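Plirero planner: questions we keep getting

Last revised in August. Questions and answers are by Everett Marchetti, who looks after the motion planning and perception code at Prilbridge. If your question is about buying an arm, ask the people who sell arms.

What does Plirero do?

It takes a depth picture and a wrist picture, guesses where the cloth is, and gives the arm a path to go and get it. The guess is the weak part. The path is usually fine. We get plenty of email about the path.

Does it work on any washing machine?

No. It has been tuned on front loaders with a round door, and on few enough of those that I wouldn't trust it on yours without a day of testing. Top loaders are a different reach problem and we haven't touched them.

Your summary says 441 successful unloads. Out of how many?

Out of 1,000 attempts, all in simulation. The summary now says so in the same sentence, after a complaint I agreed with. A simulated drum is a clean tube with a tidy edge, and simulated cloth has much better manners than a towel does. Please don't quote the figure as if it came from a real machine.

Why is the drum so hard for perception?

Shiny steel full of small holes. Depth sensing dislikes the shine, and feature matching dislikes the holes, as one patch of drum looks very much like the next. The matcher will happily tell you it has found the same point twice when it has slid along by a row. Dahlgren, our filtering step, throws away matches that only agree with their close neighbours. That helps at the rim and does little further in.

Can I turn Dahlgren off?

Yes, set the filter weight to zero. Some people report better results that way. I have asked for their logs and am still waiting for most of them.

Does the planner know about the sleeve on the arm?

Only if you tell it. The stock arm model is bare metal. Put a fabric cover over the arm and its true outline is bigger, softer and changes shape when the elbow bends, so the collision check is answering a question about a different robot. We pad the model by hand. It is crude, and too much padding means the planner refuses to enter the door at all. The wrist view at the door shows how much of the picture a cover can take up, with the fingers over the drum and a teal cloth lying across the rim. 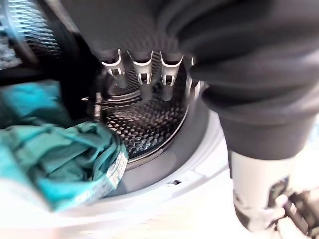 How does it decide where the cloth ends?

By colour and by edge, in that order. Teal against grey and white is an easy case, and you should be suspicious of any demo, ours included, that sticks to bright cloth. Grey towels are where the masks fall apart. A label or a printed strip along a hem can also be split off as a separate item, and then the planner tries to grasp a thing that doesn't exist.

Is there a learned policy in there?

A small one, called Durkum, for the last part of the reach. It was trained on 3,704 short clips. We have compared it with a plain scripted approach and the gap was smaller than I'd hoped. Use the script first. If that fails in a way you understand, try Durkum.

What about motion blur?

Slow down. We tried a deblurring step and took it out again when it began inventing folds.

How fast does it replan?

The default is 8 times a second. Raising it makes the arm twitch between two equally poor ideas.

Will you support two arms at the same door?

Each arm can be treated as a moving obstacle for the other, which is safe and painfully slow. Proper joint planning is on the list. I won't give a date.

Where do I report a fault?

Use the tracker, and attach the log, the arm model and the wrist frames. "It missed" on its own gets closed.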